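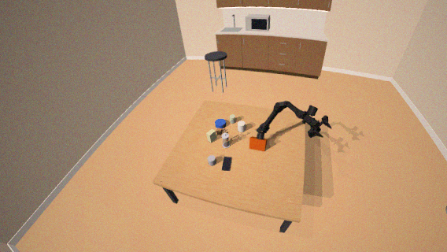
Home arm build: sim first, or just bolt it to the table?

Forum: Home and Shared Shop Builds

trakside_paddy
Long-time reader, first-time arm owner. I'm building a six-joint arm for the kitchen table and I've named the project Ilta. The hardware is a pile of brackets in my half of the Nitville shop, so for now the whole thing lives in simulation: table, arm, kitchen counter, bar stool, and some clutter to pick up. The goal is to grab the white cup and put it down somewhere else. My nephew can do this and he's 6.

I've run 2,000 attempts. It got the cup 1,372 times. The rest of the time it wanders off and points the gripper anywhere but the table. I dug into the wrist view from one of the bad ones and there's not a cup in it. 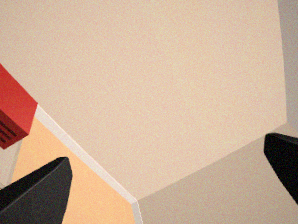 My guess is that the wrist joint has its sign flipped past a certain angle, but only in some starting poses. Has anyone chased one of these before?
-- Padmavathi Panicker

ckchu
Flipped sign would fail every time, not a third of the time. Check your joint limits. If the wrist can wrap all the way around, the solver will happily take the scenic route. Mine did it for a month.
-- Chi-keung Chu

solder_goblin
Or skip the sim. I had a real arm knocking over real cups in one afternoon. You learn a lot with a mop in your hand.

ckchu
You also bought two sets of gears, if I remember the Tsang thread right.

solder_goblin
Three. Still cheaper than my time.

trakside_paddy
Limits were wide open on joints four and five. I'd copied them from an old file and never looked. Tightened both and started a short batch of 300 before dinner.

benchdog
Also move the arm in from the edge of the table. With the base way over on the right like that, half your reach is over bare floor. Great if you ever drop the cup, I guess.

trakside_paddy
The edge stays. That's where the clamp goes on the real table, and I still have to eat on the rest of it.

solder_goblin
So the robot gets a seat at dinner and I get told I'm wasteful.

ckchu
Post the numbers when the batch is done. And log the joint angles this time, please -- guessing from one wrist view is how I lost all of May.

trakside_paddy
Logging is on. Back after the dishes, which I'm still doing by hand.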